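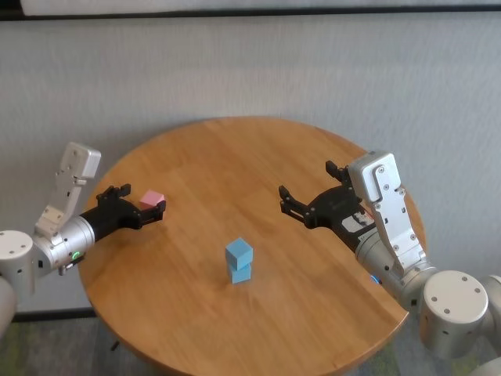

Kimutai Massawe sells blocks, and he has a lot to say about why you should buy the plain ones. I went to Sasbridge expecting a pitch and I got one. His company, Plimisik, makes small cubes in a short range of colors and sells them to preschools and to parents who have read too many articles about early math. There are no letters on them, no magnets, no app. Two light-blue ones, one on top of the other with the upper a little off true, are pretty much his whole argument. "Look at the overhang," he says. "A kid sees that and has to decide. Leave it or fix it?" I asked how he knows a kid decides anything. He said he has watched them do it, which I believe, and that it builds judgment, which I'm less sure about.

Massawe taught kindergarten in Hulbridge for 8 years before he started the business. He talks like a teacher still, slowly, with long waits for you to catch up. When I told him my own children stacked soup cans and seemed fine, he didn't argue.

"Soup cans are good," he said. "They roll, though."

The starter bag costs more than a week of soup. When I brought up the price he said he gets the question constantly, and then talked about paint. The paint is where the money goes, according to him. He went through two suppliers and sent back a whole batch of pink because it came out closer to orange. "I had 3000 cubes nobody could name the color of. You can't ask a child to pass you the pink one if the grown-ups are fighting over it."

Fair enough, but does the color matter for stacking? He admits it doesn't. It matters for sorting, he says, and for taking turns: you get blue, I get pink, and we have something to negotiate. Then he added that pink is always the one that gets lost under the couch. I pointed out that this can't be true everywhere. "It's true in my house," he said.

I pressed him on the bigger claims. The Plimisik leaflet says that block play "supports confident thinkers," a phrase that could be printed on a box of raisins. Massawe winced when I read it out loud. His partner in the business, a Ms. Ogola, wrote the leaflet, and he has asked her to tone it down. "I would write: it's a cube, put it on another cube." So why hasn't he? "She does the selling. I was bad at the selling."

He does have a notebook. In it he has written down 995 towers built in his old classroom, with the height of each and a word or two on how it fell. "Elbow" comes up a lot. He let me page through it — I had half expected it not to exist — and as a record of one teacher's patience it's impressive. As evidence that his blocks do something a shoebox of scrap wood would not, it's nothing at all, and he didn't pretend otherwise when I said so.

What would change his mind about the product? He thought about that longer than anything else I asked. "If they stopped after two," he said. "If a kid put one on top of the other and walked off, every time. Then I'd say okay, it's boring, I made a boring thing."

I took a bag home in January and paid for it myself. My youngest made a tower, knocked it down, and asked for the soup cans.

Related
Wooden trains: is the expensive track any better?
We tried four kinds of modeling clay
What preschools do with donated toys
Reader letters: in defense of the cardboard box

Contact us | Copyright, all rights reserved | Back to top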